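Notes from a Borrowed Desk: the job I didn't apply for

A few of you wrote back after the last issue asking how a person goes from editing hotel brochures in Ohio to running communications for a firm in Gothenburg that most Swedes have never heard of. So I'm giving this month's main item over to that, and the reading list can wait until May.

The short version is that I followed a friend. Huiling Guo and I had shared a cubicle wall at a travel publisher in Columbus for four years, and when she moved over for a job at Wenico she kept sending me pictures of her lunch. Cinnamon buns, shrimp sandwiches the size of a shoe, a thing with beets I still can't name. One night she forwarded a job posting with no message at all, just the link. I read it standing at the stove and burned the rice.

The job was at Urngate, and it was for a content editor (native English, some tech background, Swedish "a merit but not required"). I had no tech background unless you count resetting the office printer. I wrote back to Huiling and told her so. She answered that the phrase "a merit" in a Swedish job ad is worth taking at face value, and that I should stop reading it like an American. If they'd needed Swedish they would have said they needed Swedish!

That was my first lesson, and I've passed it on many times since. Back home I was used to ads that list every skill under the sun and mean about half of it. The ones I've come across over here tend to be plainer. Apply for the job that's written down.

My cover letter was another matter. I sent Huiling a draft that called me a passionate storyteller with a proven record of driving engagement, and she called me up laughing so hard I had to hold the phone away. Her edit cut it from 700 words to four paragraphs. Gone was everything I'd "spearheaded." What stayed was a list of what I had written, who it was for, and one sentence about why I wanted to move. I thought it read like a note to the landlord. I got an interview.

The interview had coffee in it, naturally, and three people who all seemed to be equally in charge. I kept looking for the boss so I'd know who to aim my eye contact at. The woman who asked the toughest questions was Eyerusalem Ayele, and I was sure she must be the head of the department. She was the other editor. The head of the department was the man who had gone to get the milk.

I've worked next to Eyerusalem ever since, and she's the reason I lasted through the first winter. She had moved over from Minneapolis several years before me, so she knew which of my troubles were about Sweden and which ones were about me. When I complained that my new coworkers didn't like me, she asked what they'd done. Well, nothing. They said good morning, they did their work, they went home at half past four to pick up their kids. "So they're at work," she said. I'd been waiting for somebody to invite me to something, and it hadn't crossed my mind that I could do the inviting.

So I did. I asked six people over for chili on a Saturday, gave them two weeks' notice (Eyerusalem's advice, and she was right, people plan ahead here), and all six came, all at seven on the dot, all at once, like a bus had dropped them off. I was still in my socks. They took off their shoes and lined them up in my hallway, and I remember looking at that row of shoes and feeling better than I had in months.

The work itself took longer to get a grip on. At the publisher I'd been paid to make things sound wonderful. My first real assignment at Urngate was a customer story about a warehouse software package called Hao, and I turned in a piece with the word "revolutionary" in the second line. It came back from the product team with one comment, next to that word: "Is it?" No exclamation mark, no hard feelings. I went over and asked what they would say instead, and the developer thought for quite a while and told me it was fairly good and that it saved people some walking.

I put that in the headline, more or less. The customer loved it. I've used some version of "fairly good" as a yardstick ever since, and my copy is shorter and (I think) a lot easier to believe.

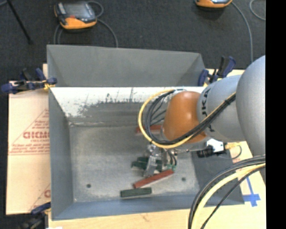
A KUKA arm at work over a metal bin.

Meetings were the next hurdle. In Columbus a meeting was where the boss told us what had been decided, and we nodded and went off to grumble by the elevators. In my team here the meeting is where everybody says what they think, one at a time, and then there's another meeting. For the first half year I was going quietly out of my mind. I'd come in with a plan, people would say "interesting," and I'd walk out thinking I had a yes. I did not have a yes. I had an "interesting."

Eyerusalem taught me to ask one question before everyone stood up, and it was simply "What happens next, and who does it?" Somebody would always answer. Once it was written down it got done, too, on the day they said, without me chasing anybody. I'd spent ten years of my working life writing emails that began with "just circling back," and I've hardly sent one since.

Then there's the language. I was one of those people who swore they'd be fluent in a year. My office runs in English, my friends all speak it better than I type it, and whenever I tried my Swedish at the bakery the girl behind the counter switched over to be kind. I signed up for an evening class, dropped out in February, and signed up again in the fall feeling sheepish. What finally helped was a dull little habit: Huiling and I set a goal of 100 words each, wrote them on index cards, and weren't allowed to speak English at lunch until we'd gone through the stack. Our lunches were very quiet for a while. We talked a lot about the weather and whether the soup was hot.

I'm at 803 cards now (they live in a shoebox, and yes, I keep the tally on the lid). I can follow a meeting if nobody mumbles. I can argue with the phone company. I can't tell a joke yet, or at least I can't tell one where people laugh at the part I meant.

And the money, which several of you asked about very politely. I took a cut to come. It wasn't a huge one, but I noticed it the first time I bought a round of drinks. On the other side of the ledger I have more vacation than I'd ever had before, and the strangest part was that my manager got worried when I didn't take it. He stopped by my desk in June to ask what my summer plans were, and when I said I thought I'd stay and get ahead on the fall campaign, he looked at me as if I'd said I was planning to sleep in the stairwell. I rented a cabin with a rowboat. I read nine mysteries and got a sunburn on the tops of my feet.

My current job came about in the same sideways fashion as the first one. Urngate did a project together with Cosance, a smaller company across the river, and I was lent to them for the spring to help with their English website. When the spring was over they asked if I'd like to build up a communications team there – "team" being me and a part-time designer to begin with. I asked for a week to think it over and spent most of it on the ferry, going back and forth, which is a nice cheap way to think. I still see Eyerusalem for lunch most weeks. She has kept my old coffee mug at Urngate and won't give it back.

If you're weighing up a move like this, I don't have a system to hand you. I can tell you what I'd do again. I'd get someone who has lived there a while to read my application before I sent it. I'd pack a better coat. I'd invite people over in the first month, before I felt ready, and have the food done by seven sharp. I'd also call my mother more than I did that first fall – she had worked out the time difference long before I did, and she was sitting up.

And what would I skip? The enormous suitcase of American peanut butter, for one. They sell peanut butter here. I also wouldn't have bothered bringing all those business cards, since the only one I ever handed out was to the man who fixed my bike, and he wrote his phone number on the back of it and gave it back to me.

A couple of readers wanted to know whether it's too late to do this at forty. I was forty-one. The newest editor at Cosance is older than that and came over from Oregon with two cats, and she's already better at Swedish vowels than I am.

Next month I'm planning to write about press releases, and mostly about the ones I wish I hadn't sent. If you have a bad one of your own you're willing to share, hit reply. I'll take your name off it, and the company's too if you ask nicely.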